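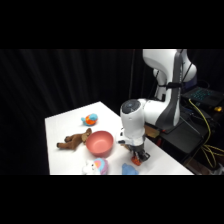

What we kept and what we let go

My mother kept everything that had ever been hugged, and I seem to have inherited both the habit and the boxes. When we moved to Turnley in March I had 46 cartons in the garage, and I had promised my sister that I would get through them before the summer heat made it unbearable in there. I did not get through them, but I did get through a good many, and I want to write down how it went while I still remember.

The first thing I learned is that you should never start with the toys. I started with the toys. I sat on an upturned bucket with a cup of coffee going cold beside me and spent an entire morning on one carton, because every single thing in it had a name and most of them had a surname too. My daughter was a great one for giving the stuffed animals jobs. There was a rabbit who ran the post office and a duck who was in charge of the bathtub, and I found I could still do all the voices!

So I closed that one up again and moved on to kitchen things, where I am much more ruthless. Out went the fondue set and the second waffle iron. I kept my grandmother's rolling pin, even though one handle is missing and I already own a perfectly good one.

My friend Rocío Sandoval came over for two afternoons to help, and she has a method I had never tried. She picks the thing up, asks me to tell her about it, and if I'm still talking when she's counted to 19 in her head, it stays. If I run out, it goes in the car. I was a bit insulted the first time she carried off a lamp while I was drawing breath, but I haven't missed it since.

The paper was the hardest. I had school reports, gas bills from three houses ago, and a stack of letters from Young-sook Tak, my old roommate, who wrote to me every month the year she lived abroad. I called her that evening to read her a few of them – the one about the landlady and the soup in particular – and we were on the phone until well past eleven.

I still have the Ruddock Street boxes to do, which are mostly curtains for windows we no longer have. My sister thinks I could make cushion covers out of them. I've told her I'll think about it, and in the meantime they make a very decent shelf for the paint cans.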